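Werkstattbuch Färberei, 2021-11-14

Wieder die Sache mit dem Waschtest. Detow behauptet im Begleitzettel, das neue Fixiermittel halte Gelb und Rot auch bei 48 Grad. Glaube ich erst, wenn ich es selbst gesehen habe. Im September hieß es dasselbe, und Caroline hatte danach rosa Ränder am Begleitgewebe.

Ansatz: 3 Stränge Wolle, je 125 g, Flotte 1000 ml pro Strang. Essig wie gehabt. Strang zwei zog ungleichmäßig auf — vermutlich zu schnell aufgeheizt, vielleicht auch das Wasser. Omid tippt auf Wasser. Er tippt immer auf Wasser.

Reibprobe trocken: unauffällig. Reibprobe nass: Hauch von Gelb auf dem weißen Lappen. Karla nennt das bestanden, ich nenne das einen Hauch von Gelb. Mit der Grauskala bei Tageslicht wiederholen, die Röhre über dem Becken taugt dafür nichts.

Senfgelb und Rot im Wohnraum:
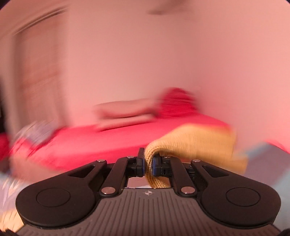
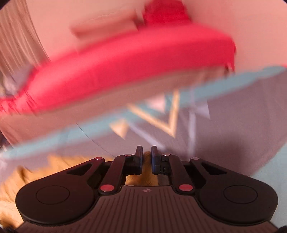
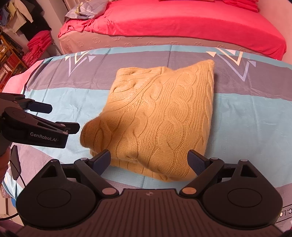
Lichtechtheit steht noch aus. Streifen hängen am Südfenster, halb mit Pappe abgedeckt. Vor Ende des Winters sagt mir das gar nichts, auch wenn Takeshi schon eine Tabelle angelegt hat.

Offen: Vergleichsprobe mit dem alten Mittel von Tovar, gleiche Wolle, gleicher Topf. pH-Streifen nachkaufen, die alten lügen. Guadalupe fragen, ob sie den Rest der roten Flotte noch braucht.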